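The Minister's Amendment

Lieselotte Görtz had been deputy minister for eleven months when the vote on the harbor bill was moved up to 4 p.m. She read the notice in the hallway, folded it, and went to find the whip.

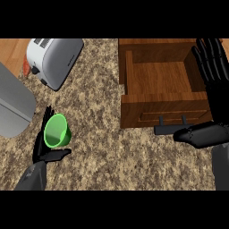

2 min read

Jörg Sauerland was in his office with his shoes off. He had the list in front of him.

"Povero is out," he said. "She wants the 400 jobs in writing."

"We can't put it in writing. It was 830 in March."

"Then she's out."

Görtz sat down. The bill would close the yard at Oris, where her father had worked, and pay each man 3,000 to leave. She had written that clause herself – one evening, without much trouble.

"What about Qureshi?"

"Qureshi votes with Fater. Fater votes with whoever called him last."

"Who called him last?"

Sauerland looked at the phone. "You could."
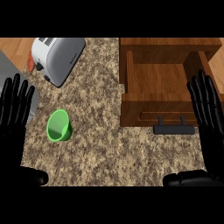
She dialed from the stairwell. Fater answered with his mouth full and listened while she explained the schedule, the loans and the port fees. When she was done he asked if she would vote for it herself, if she were still only the member for Oris.

A tour group was coming up the stairs. She moved to the wall to let them by.

"No," she said.

Fater thanked her and hung up. She went back and told Sauerland to count him as a no – and then, after she had found her coat, to count her as one too.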